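Ticket 979
Product: Zokinex lab cell, simulator trial license
Site: Stillville
Opened: 28 Mar 2025
Status: waiting on vendor

Problem: In the tube rack task, the gripper camera view loads but the pick planner stops with "target not resolved" on 10 of 73 runs. The same script ran clean on the February build. We are still deciding whether to buy the full kit, so we need this sorted before the trial ends.

Tried so far: Reinstalled the task pack. Reset the camera pose to default. Turned shadows off, which made no difference, so they are back on. Swapped the rack file for the one in the Josen add-on and got the same stop.

The rack has numbered caps with colored bands and a few empty slots. The view we are working from has the rack on the pegboard and the rod in the gripper:

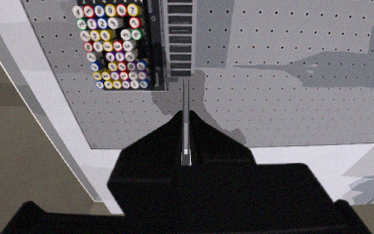
Đoàn replied that the planner in this build reads the slot map once at load and does not refresh it after a reset. He asked us to set the map to reload on every run and send the log if the stop comes back.

Update: Reload is set. Error has shown up once since, on run 97. Log attached. Please also confirm whether the reload setting carries over to the paid version, as the price sheet doesn't list it.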